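Meet Trodley, the Gripper That Needs a Check-up
By Innes Nisbet

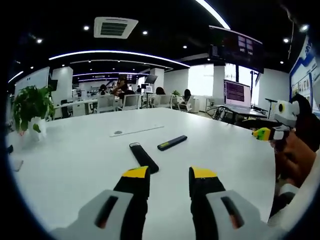

Gripper fingers with yellow tips, open wide over a white table. Two black objects are lying just ahead of them.

Have you ever tried to pick up a pea while wearing ski mittens? It's tricky! Your fingers are amazing tools, and you hardly ever have to think about looking after them (apart from washing them before supper). A gripper is a tool with fingers too, and it needs a lot more care than yours do.

We call one of our grippers Trodley. Trodley is a hand-held gripper, so a person carries it and does the moving about. It has a camera on it, and while the person picks things up and puts them down, the camera records everything the fingers are doing. Later on, a robot arm can learn from those recordings. You could say the person is the teacher and Trodley is the notebook.

A notebook with torn pages isn't much use, and neither is a gripper with a wobbly finger. So before any picking up begins, Trodley gets a check-up. Let's go through it!

Start with the tips

Look at the bright yellow ends of the fingers in the photo. The tip is the bit that touches things, so it has the hardest job of all. Every time it squeezes a pen or a block it gets a tiny bit of wear, the same way the soles of your runners do.

First we wipe both tips with a soft cloth. Dust and finger grease make them slippery, and a slippery tip lets things slide away. Then we look closely for nicks and flat spots. If one tip is worn out, we change both of them together. One new tip and one old tip would be like wearing a brand new shoe with a floppy old one.

Trodley's last pair of tips did 1,582 squeezes before we swapped them. That's a lot of squeezing!

Open, close, open, close

Next comes everyone's favourite part. We open the fingers as wide as they'll go, then close them until the tips meet, and we do that 11 times in a row. While we're doing it, we listen. A happy gripper makes a quiet, smooth sound. A gritty, scratchy one tells us there's a crumb or a bit of fluff somewhere it shouldn't be. Muffins are banned from our bench for exactly this reason.

We also check that both fingers reach the middle at the same moment. If one gets there early, the gripper will push an object sideways before it has hold of it. Try it yourself with your thumb and pointer finger and an eraser. Keep your thumb still and only move your finger. See how the eraser scoots along the desk? Now move both together. Much better.

The wobble test

Hold a finger of the gripper gently near its tip and give it a little wiggle. It should feel solid. If it clicks or rocks, a screw has worked itself loose. We tighten loose screws with a small hand screwdriver, a little at a time, and stop as soon as they're snug. Too tight is bad as well, as I found out last May when I stripped the thread on a screw and spent my whole lunch hour getting it out again.

Can it see?

A camera has to see the fingers and whatever they're reaching for, both at once. We clean the lens with a special cloth (never a sleeve, even if you're in a hurry) and hold the gripper over the table to look at what the camera sees. Are both tips in view? Is there a clear space between them where an object will go? Are the colours bright and the edges sharp?

Lights matter here. A room with big windows and shiny ceiling lights can look lovely to you and still leave white patches in a camera's picture. If the table looks too bright, we turn the camera's brightness down a notch and look again.

The practice pick

Now for the real thing. We put a few everyday objects on the table, some thick and some thin, and we lay them at funny angles on purpose. Things in real life are hardly ever lined up neatly! The fingers have to open wide enough to go around the fat ones and close far enough to hold the skinny ones.

Each object gets lifted, held still for a slow count of five, and set down again. If it slips, we go back to the tips and start over. The whole check-up takes about 60 minutes when you're learning, and much less once your hands know what to do.

Write it down

The last job is the logbook. We write what we cleaned, what we tightened and anything that sounded odd. Trodley's book is on its second cover now, and I love flipping back through it — you can spot a problem coming weeks ahead, just from little notes like "left finger a bit stiff today".

Words to know

Gripper: a tool that holds things by squeezing them between its fingers.
Lens: the clear, curved part of a camera that light passes through.
Thread: the spiral groove that runs around a screw.
Wear: the slow rubbing away of something that gets used a lot.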